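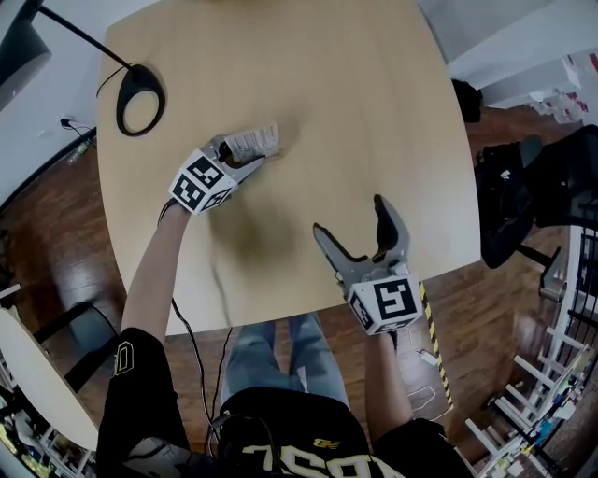 The Mellar hand kit is a pair of hand-held grippers for recording tasks by hand, so that a robot arm can be trained on them later. We bought ours in October for 1,475, which covered both grippers, the printed marker cubes, two cables and a year of the Kastetti recording software. Each gripper rides with a white cube covered in square black-and-white codes, and the software uses those to work out where your hands are. For most of the testing we stuck to small household things on a square table with a desk lamp in the corner. A squeeze tube held in the left gripper while the right one stays open and ready is a fair sample of the work.

Setup took me an afternoon. The printed guide skips the step where you tell the software which cube is left and which is right, and if you get it wrong the recording still runs but the hands come out swapped. Filipa Carrilho found the setting under "Session," where I would not have looked. After that, calibration is a matter of holding both cubes up and turning them slowly until the bar fills.

The grippers feel solid. The trigger is light and the fingers follow it closely. I could pick up a pen cap on the first day. Soft things are harder. You get no feel for how hard you are squeezing, and I put a dent in several paper cups before I learned to ease off. Flurina Camenzind has smaller hands than I do and found the trigger a long reach. There is no adjustment for that.

Tracking was good as long as the cubes stayed in view. Cross your wrists or turn one hand palm up and the software loses that side for a moment. It marks the gap in red on the timeline, so you can cut the take or keep it. We recorded 300 takes of one task and threw out the ones with long gaps. Glare matters too. With a lamp too close to a cube, the codes wash out.

My main complaint is the cables. They hang down from the grippers and you are always aware of them. I caught one on my belt more than once. Mellar sells longer ones, but a clip for the forearm would do more good. We ended up using a strip of hook-and-loop tape.

Support is by email. I wrote to them about a sticky trigger and Damian Ortner answered the next morning with a drawing showing which screw to back off. That fixed it. An export question took three days.

I would buy the kit again for a small lab or a school shop. If your hands are small, ask to try a pair first. Replacement finger pads are sold separately, and the left set on ours is already due.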